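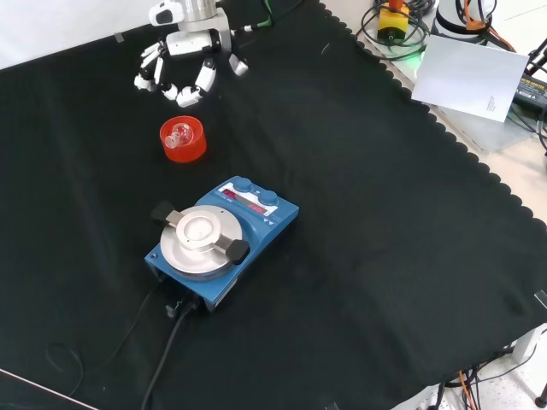 Stonora opened its training ground to supporters in March, and I took the early train up with my scarf on and a bag of sandwiches, grinning like a kid most of the way. I've followed this club since it was playing on a municipal field with a rope around it. Getting to walk through the door the players use was never something I expected to do.

Gates opened at 9:30 in the morning and there was already a line down the access road. The club had put out 2,195 free tickets and they were gone in an afternoon. Everybody in that line seemed to know somebody else in it. A family behind me had come with three generations in matching away shirts (the awful lime one, which I also own and will defend forever).

They split us into groups at the entrance and gave us colored wristbands. Mine went to the indoor hall first. It's a full-size artificial field under a curved roof, and the first thing you notice is how loud it is. One ball hit hard against the boards sounds like a door slamming. The under-14 girls were running a passing drill when we came in, two touches maximum, and the coach kept making the square smaller until I could hardly see how anyone would find a pass. They kept finding them! A left-footed kid in the middle turned out of trouble four or five times in a row, and our whole group started clapping for her, which she pretended not to hear.

From there we went along a corridor lined with team pictures going back to the amateur days. I spent far too long in it and had to jog to catch up. The 2 seasons we shared a ground with Marino are up there as well, with both crests painted over the door of the old stand, and I was glad to see them. Plenty of people would like to forget that arrangement. I had some of my best Saturdays in that stand, rain coming in through the roof and a brass band of varying size and ability behind the goal.

The gym was smaller than I'd imagined. Racks down one wall, bikes down the other, and a strip of turf for sprints with timing gates at each end. One of the fitness staff let people have a go over ten yards. I did it in jeans. I won't share my time, but a boy of maybe nine beat it and then asked to go again to see if he could beat it by more.

The medical rooms were next, and after that the kit room, which might have been my favorite stop of the day. There is a whole system in there. Every player has a numbered cubby, and every cubby gets its training top, shorts, socks and rain jacket in the same order, folded the same way. Boots hang on pegs outside so the mud stays in the yard. The kit staff told us they wash after every session and again if it has been a wet one, and that socks go missing at a rate that can't be explained by science. Somebody asked which squad is the messiest. They all looked at the floor and one of them coughed the words "under-18s."

Lunch was in the players' canteen, and I'm still thinking about it. You could have chicken and rice, a lentil stew, or a pasta bake, and I had the stew and then some of the pasta bake. The cooks do breakfast and lunch for every squad, and supper for the academy kids who travel in after school. There's a board where the youngsters can write requests. Pancakes had been written on it in at least six different hands.

At 1:00 we all went outside to the main practice field for the part most people had come for, an open session with the first team followed by a friendly against Ilto. The session was lovely to watch up close. On television you miss how much they talk. It's constant: man on, time, turn, again, and a lot of laughing when a shot goes over the fence. The goalkeepers had a corner to themselves and were diving at balls bounced off a slanted board, so they never knew the height until the last moment. I could have watched that for an hour.

The friendly was played in three periods of thirty minutes so everyone got a run. Ilto came with a young side and they were great, really brave on the ball, and they went ahead from a corner that our lot simply didn't deal with. We leveled just before the second break with a move that began at our own goal kick and went through what felt like the entire team. The noise on that little bank was wonderful. It finished 2-2, with a late goal each, and both squads got a proper ovation walking off. Then they came along the rail and signed everything pushed at them: shirts, programs, a plaster cast, a lunchbox.

A few things could go better next time. The shuttle back to the station was one bus doing the work of three, and the second group didn't get to see the gym because the tours had backed up by then. There was only one coffee cart and the line for it never got shorter. I'd also love to see the women's first team as part of the afternoon next year. They were away on the road this time, and I heard a lot of people asking after them.

Before leaving I looked in on the display about the new stand at the Zorkura end. The model is under a plastic cover in the reception hall, with the old terrace shown beside it for comparison. It adds 3,000 places, with a safe-standing section at the bottom and step-free entry from the street, which that side of the ground has needed for as long as I've been going. I asked about sight lines from the corner, where I've sat for years behind a pillar, and was shown with great patience that there is no pillar. I may have hugged somebody.

The attendance at our last league game was 3,176, so there's a bit of growing to do to fill all those seats. After a day like this I think we'll manage it. Half the kids in my group were asking their parents about season tickets on the walk to the bus, and the boy who beat me over ten yards was still sprinting from lamppost to lamppost.

If the club does it again, get your name down early and wear shoes you can run in. The stew is the one to go for.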